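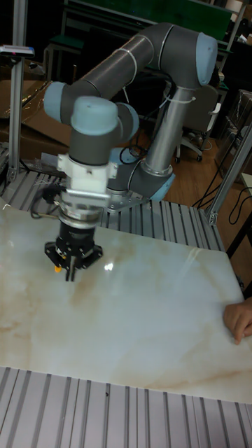
Stone shops get new ground rules for working next to robot arms

If you cut or finish stone anywhere near Vivville, you've probably heard the grumbling by now. The Plastasville trade group has put out its shop guidelines for arms that share a bench with people, and I read all 43 pages so you can skip most of them.

The part everyone wants to argue over is hands. Under the new rules, a person may touch the slab while the arm is powered, but only with the arm stopped or in its slow mode, and the stop button has to be within reach of whoever is doing the touching. Tander, which runs 20 benches, already works this way and says it won't have to change much. Srithong wanted a flat ban on hands on the stone and didn't get it.

There's also a page on fingers - the gripper's, I mean. Shops have to write down how close the tips may come to a polished face before the arm slows, and check that setting at the start of each shift. I like that one a lot! A scratched slab is a miserable way to start a morning.

Cables get a short section too, mostly on keeping them out of walkways.

The guidelines are voluntary until May. After that, member shops need a signed checklist for every bench, and a missing one costs $800.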